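Effect of Camera Placement on Simulated Grasping of Ring-Shaped Objects
Project report, Robotics Laboratory Course, Jovthorpe
Submitted May 15, 2023

1. Summary

The project compared camera inputs for a learned grasping policy in simulation. The policy was trained on household rooms generated with the Lendach scene package and tested on rooms it had not been given in training. Four input settings were compared: external camera only, wrist camera only, both cameras, and both cameras with the external view replaced by a blank image at random during training. The last setting gave the best results on ring-shaped objects. For bowls the differences between the two-camera settings were too small to rank.

2. Background

The previous group at Jovthorpe trained a policy on bowls, cups and boxes and reported that it rarely failed on bowls once the arm had reached the correct region of the counter. Thin closed shapes such as bands and straps were left out of their object list. Our first runs in January with the same code showed the reason. The gripper came down over the center of the ring, the fingers closed on empty space inside it, and the episode ended with the object where it had started. We kept the policy architecture from that work and changed only the inputs and the object list.

3. Simulation setup

3.1 Rooms

Lendach builds a room from a floor plan, assigns materials, and places furniture from a fixed library. Materials are drawn separately from geometry, so combinations occur that would not be found in a house, including grass on a floor and see-through counters. We left these in. Removing them by hand would have made the set of rooms depend on our judgment, and a policy that only works with plausible materials was of less interest to us.

A total of 2,000 training episodes were generated. The test set has 500 episodes with different floor plans and different random seeds. The robot base is placed next to the work surface without a check on whether it stands on bare floor or on a rug.

3.2 Robot and cameras

The simulated arm is a Franka Emika model on a fixed base. The external camera is placed at a random height and angle around the work surface, subject only to the condition that the gripper be in view at the start. There is no condition on the arm links, and in many external views the middle of the arm runs out of the image. The wrist camera moves with the hand, and the black gripper parts fill much of its image. We first tried cropping this region away. Cropping also removed the fingertips, and the results were worse on every object class, so the full image was used from then on. 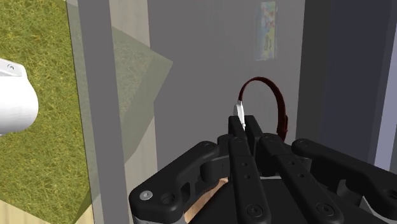
Figure 1. Hand and dark red loop, with the white-grey tip of the loop between the squared fingertips.

3.3 Task

Each test episode names one target. The episode counts as a success if the target is lifted clear of its starting surface and held until the episode ends. An object that is lifted and then dropped counts as a failure. Touching or moving another object is recorded in the log but does not affect the result.

4. Method

Images from both cameras go through the same encoder, with separate weights for each camera. The features are joined with the joint positions and the gripper opening, and the policy outputs a change in hand pose and a command for the fingers. All settings were trained for the same number of steps on the same episodes. In the single-camera settings the missing features were replaced by zeros, so the size of the network stayed constant.

In the fourth setting the external image was blanked for whole episodes, never for single steps. Blanking single steps was tried in a short run and made the hand motion jerky near the target.

Demonstrations were produced by a scripted planner with access to the true object pose. For ring-shaped objects the planner picks a point on the band and aligns the fingers so that one goes inside the ring and the other outside. For bowls it grasps the rim. The planner has no rule for which part of the rim to use, and simply takes the first reachable candidate.

5. Results

External camera only. This setting was reliable in bringing the hand to the correct region and poor at the final alignment. Most failures on rings were the same as in the January runs: fingers closing inside the ring.

Wrist camera only. Once the target was in view the alignment was good. The weak point was the start of the episode. If the target was outside the wrist image, the arm often moved toward the nearest object of any kind and stayed there.
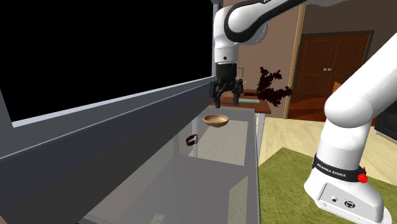 Both cameras, no blanking. Results on bowls were close to the planner. Results on rings were better than with either camera alone but fell off when the ring and a second object were placed close together. Inspection of the logs suggests that the policy relied on the external image even in the last part of the approach, when the hand covered the target from that side.

Both cameras, with blanking. This setting kept the bowl performance and removed most of the ring failures of the previous setting. The remaining failures fall into two groups. In the first, the band was lying against a vertical wall of the counter or cabinet and there was no room for the outside finger. The planner fails on many of these too. In the second, the surface under the target was translucent and the approach stopped too high.

6. Discussion

The second failure group deserves more attention than we could give it. Objects on translucent surfaces may have no visible contact shadow in our renders, and an object sitting on the surface can look as if it floats. A depth channel may help, although the depth returned by our renderer for translucent material is the depth of whatever lies behind it. We have not tested this.

The comparison has a limit that should be stated. All settings used one seed for the network weights. The gap between the third and fourth settings on rings is large enough that we expect it to hold. The gap on bowls is not, and no claim is made about it.

The Fulville test rooms, which use a separate furniture library, were intended as a second test set. The conversion of their material files to Lendach was not finished and they are not included.

7. Files

The training configuration is in the course repository under eder, one file per setting. The planner scripts are in the same folder. Episode logs for the test set are stored on the lab server. Anyone rerunning the wrist-only setting should check that the zero replacement is turned on - the default in the older code repeats the wrist image in both inputs.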